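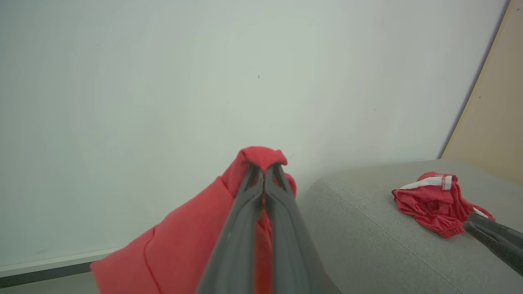 I've been putting off writing up my second block of massage training, mostly because I came home from it with a head so full I couldn't have told you which end of a shoulder was which. It was Swedish and remedial technique this time, ten days of it, up in the old church hall at Rustthorpe, and I loved nearly every minute. The hard part was the lifting stroke. You gather the muscle up, hold it, and let it roll away under the thumb, and for the first two days I was grabbing at people like a bag of groceries. What finally helped was practising on cloth. Take a big piece of red fabric, pinch it up near the top so it bunches into a little rounded fold and the rest hangs down and fans out, and you've got the shape of it: a small gathering at the top, all the weight falling away below. I did this on the couch every night with the telly on, and my hands slowly got the idea.

Our teacher was Heidrun Lüthi, who has been doing this for 20 years and has forearms to show for it. She doesn't talk much while you work. She'll put two fingers on your wrist and wait, and you realise you've been holding your breath and leaning on your elbows again. Meinrad Aigner took the anatomy mornings, which I'd been dreading (I failed high school biology, Mum still brings it up), but he had us draw everything on each other's backs in washable pencil and I can now find a rhomboid in the dark!

My practice partner was Gion, a retired ferry deckhand with the tightest calves I've ever met. He brought lemon slice most days and we ate far too much of it in the car park, comparing sore thumbs.

A few of you asked about money. The block cost me $1173, with the oils and the manual included but not the linen, so bring your own towels, and more of them than you think. I stayed at a cabin down the road and cooked for myself. If you're driving, the turnoff after the bridge is easy to miss, and I missed it twice.

The next block is in July and I've already put my name down. Before then I need to log my practice hours, so if you're local and have a grumbly neck, send me a message. I've got the table set up in the spare room and the heater going, and the dog has been told to stay out.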